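Section 4. Setting up the sorting station

This section is for club members who will run the bin task on Wednesday evenings. Please read all of it before you switch on the arm. If you only want to change the speed, go to Section 6.

4.1 What you need

The arm, already fixed to its mount (Section 2)
One shallow plastic bin from the Andeck shelf
The bag of coloured objects
The club laptop with Tuveo installed
One partner. You may not run the arm alone, also if you are a senior member.

4.2 Preparing the table

1. Wipe the table and let it dry. Crumbs under the bin make it rock, and then the saved heights are not correct any more.

2. Put the bin under the gripper, with the long side parallel to the edge of the table. The centre of the bin should be 210 mm from the tape mark.

3. Pour the objects in. Do not arrange them by hand. The program must learn to find them in a mess, and a tidy bin gives us results which look better than they are.

4. Check that no object stands higher than the rim by more than 36 mm. If one does, lay it down flat.

Note: The bin walls are cloudy, so you cannot judge the inside very well from the side. Stand up and look from the top, with the arm stopped.

4.3 Starting the arm

5. Say "power on" loudly and wait until your partner answers. Then turn the switch.

6. Wait for the small green lights on the arm. If they do not come on, turn the switch off and go to the fault table in Section 8.

7. In Tuveo, open the project called Pasus and choose "Bin, slow". The speed value must show 9. If it shows 900, someone has left the test profile open. Close it without saving and tell Ruan Sibiya, who keeps the profiles.

CAUTION: Keep hands, sleeves and hair away from the bin when the arm has power. The gripper closes without a sound.

8. Press "Lower". The gripper goes down into the bin until its tip is among the objects. Keep one finger on the stop button during this step.
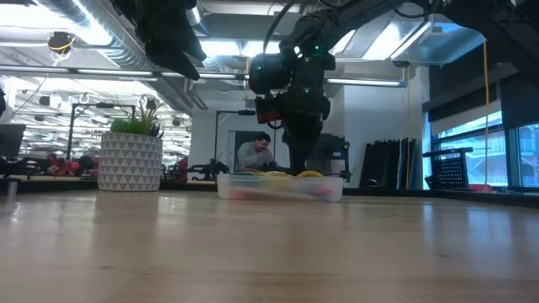 9. Compare the position of your gripper with the photo. The tip should be down at the objects and the body of the gripper should not press on the rim. If it does, press "Raise", move the bin a little and repeat step 8.

10. Look at the cable along the top of the arm. It should have a loose loop - if it is pulled tight, stop and raise the arm before you touch anything.

4.4 Saving the position

11. Press "Save height" and type your initials.

12. Write the same value in the Rattanakul notebook, also when it has not changed from last week.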